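Slide 1. Title

Good afternoon. The subject is drying shrinkage in wide solid-wood panels, and what the Hinadberg workshop records tell us about it. Talk prepared February 16, 2020. Questions at the end, please.

Slide 2. Why panels move

Wood takes up and gives off moisture until it matches the air in the room. Movement along the grain is small enough to ignore. Movement across the grain is not, and it differs by cut: a flat-sawn board moves more across its width than a quarter-sawn board of the same species.

Pause here. Point to the end-grain drawing.

Slide 3. The Hinadberg ledger

The ledger opens in 1853. Entries give species, width, and the month the panel left the shop. Panels sent out in June come back for repair more often than the rest. The likely cause is humid summer stock installed in houses that were later heated — the panel shrinks, the fixings do not let it, and it splits.

Slide 4. Table surfaces

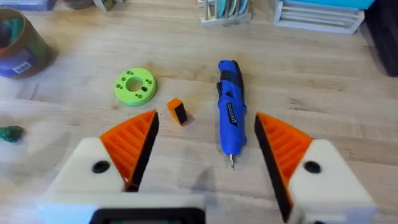
Reading time: 2 min

Light wooden tabletops are the usual case people ask about. The rule is the same as for doors and chests. Fix the top at the center, and let the edges travel. Slotted screw holes or wooden buttons will both do this. Glue along the full width of a cross rail will not.

Slide 5. Wovumeck and Orkden tests

Both sites kept sample boards at 50 percent relative humidity before moving them to a dry room. Orkden sealed the end grain and Wovumeck did not. End checks appeared in the unsealed set only. Do not read too much into this — the boards came from different lots.

Skip the Sison data if short of time.

Slide 6. Practice

Store stock in the room where it will be worked. Measure moisture content at both ends and in the middle. Finish both faces.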